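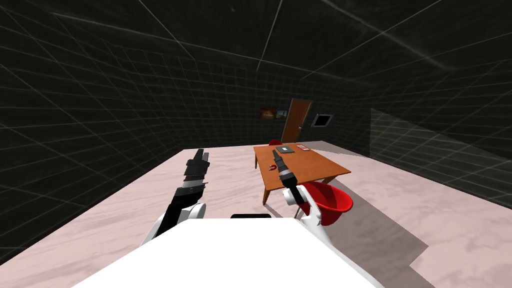 Rosex (home-built robot)

Rosex is a two-armed robot designed by Orla Corrigan and built by Corrigan and Krystyna Żak at the Lynch workshop, a members' space with a shared wood room, a small metal lathe and two 3D printers. It is a stationary upper body with an arm on each side, meant for picking up and moving small household objects. Much of the development has been done in simulation, in a furnished virtual room with a desk, chairs and a dresser.

Background

Corrigan began the project in her garage with a single arm on a plywood base. The first arm used hobby servos at every joint and could not hold itself out straight for more than a few minutes before the shoulder overheated. She moved the work to the Lynch workshop one June, mainly for the lathe, and Żak joined to do the wiring and later the control software. The single arm was taken apart for its bearings. The servos went into a chook-feeder project and are not part of the present machine.

The parts budget was set at $3,000 and was passed when the second shoulder had to be remade. Tools and workshop fees were never counted towards it.

Construction

The body is a folded aluminium frame under printed shells. Each arm has a shoulder, elbow and wrist, with belt reduction at the shoulder and geared motors further out. The forearm tube is 405 mm long, a length chosen to suit an offcut the workshop already had. Shells are printed in sections and held with captive nuts, so a cover can be taken off without disturbing the joint beneath it.

Power and data run down the inside of each arm. Early builds had the cable outside the elbow, where it snagged on the edge of the bench.
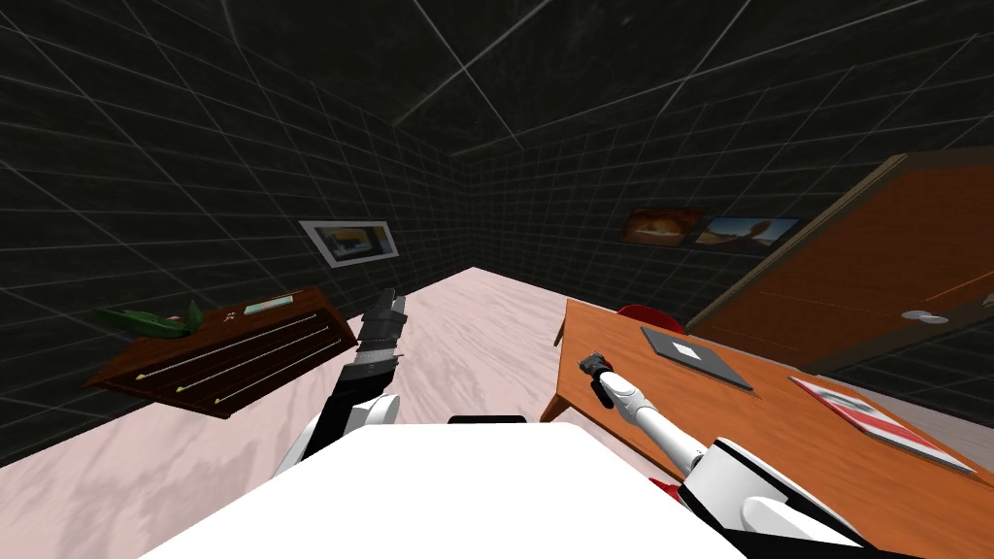
Why does the robot have two arms?

Corrigan wanted it to hold an object steady with one hand and work on it with the other, as in taking the lid off a jar. The second arm also reaches the side of the bench the first cannot.

Simulation

The virtual room runs in Jister, a simulator Żak assembled from open-source parts and named after her dog. The walls and ceiling carry a plain grid, which she uses to judge camera distortion by eye, and the furniture stands in for the sort of thing found in a spare bedroom or study. Objects on the desk can be moved between runs from a short text file. Joint commands are sent to the model 30 times a second, the same rate as on the physical arms.

Collision checking is kept coarse. The shells are treated as simple solids, and only the grippers are modelled closely enough to be useful near a tabletop. 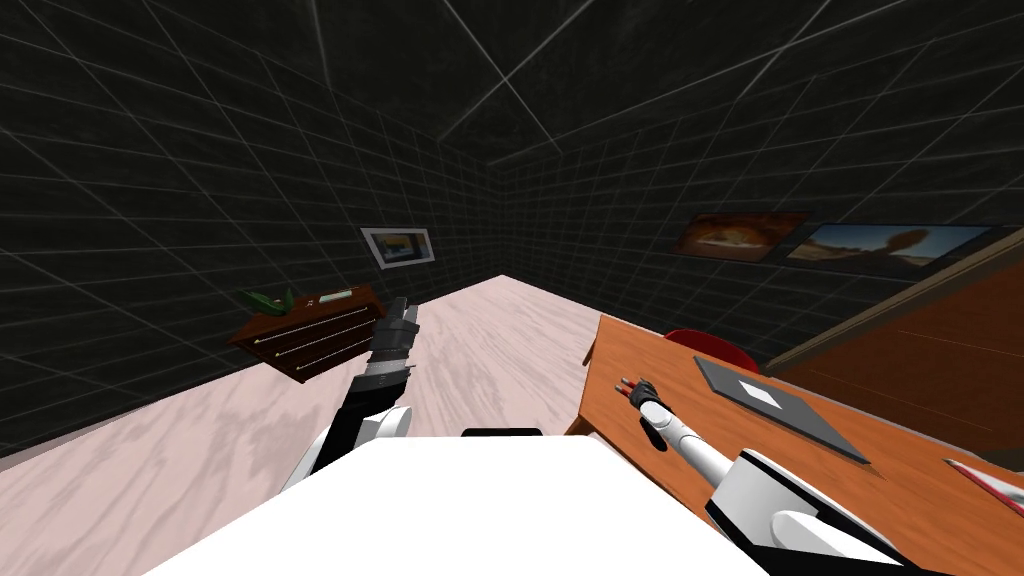
Runs are saved overnight and gone through in the morning, usually with the workshop kettle on. A motion that brushes the furniture in Jister is not tried on the bench. The two do not always agree — the real shoulders sag slightly under load, and the software has no term for it yet.

Grippers

The gripper design is called Drelar and has been through several printed versions, with version 3 in present use. Earlier ones had a single moving finger and pushed light objects sideways as they closed.
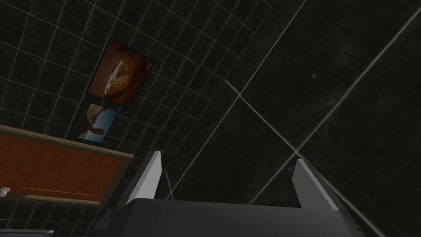 Drelar is driven by one motor through a pair of meshed gears, so both sides close by the same amount. The fingers can be swapped with a hex key, and Corrigan keeps several shapes in a biscuit tin by the printer. The set modelled for close-up views is a plain one, two light grey fingers on a broad charcoal body, with a wide gap between them when open. Rubber pads are glued on for bench work and need replacing fairly often.

Limitations

Rosex has no wheels and must be lifted by two people. It has no force sensing at the wrist, and grip strength is limited only by the current allowed to the motor. Fabric and anything very thin remain difficult. The emergency stop cuts power to both arms at once, which lets them drop, and a foam mat is kept on the bench for that reason.

Drawings for the body and arms are kept in a ring binder at the workshop. The gripper files have been shared with members on request.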